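Print this page | E-mail this page

Ticket 664: Gripper drops tracking when turned toward the brick wall
Project: Korkel (student manipulation project, pick and place)
Opened by: Usha Chettiar
Priority: normal
Status: open, workaround in place

Problem: Pose tracking on the hand-held gripper is lost partway through the pitcher task. The log prints "pose lost" and the recording has to be thrown out. It happens on the return swing, after the pitcher is set down on the yellow circle.

Tried so far:
- Restarted the tracking process. No change.
- Swapped the USB cable. No change.
- Went back to the November build. Same error, same part of the swing.
- Ran the task at half speed. Loses tracking less often.

15 Jan 2018
Reproduced it again with the pitcher on the circle and the lid open. Starting pose is with the finger pointing down and the pitcher straight ahead. Tracking is good at this point and stays good until the gripper turns.
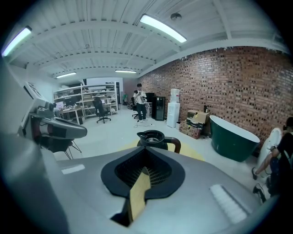

Usha Chettiar
Student team lead, Korkel

I went through the log from the last bad run. Tracking dropped at sample 728 and did not come back for 4 seconds. Exposure was on auto. It jumps when the ceiling lights come into view, and after that the brick goes too dark for the tracker to find points on it.

Reply from Yamuna Iyer, lab instructor:
Lock the exposure before you start and don't change it between runs. Do 30 runs at normal speed and attach the log. Leave the pitcher where it is so the runs can be compared. If it still drops, send me the calibration file and I will check it against the one from the Shetty build.

Usha: Exposure locked. First few runs are clean. Will post the full log when the set is done.

Contact the lab | Copyright 2018 Korkel student project | Back to top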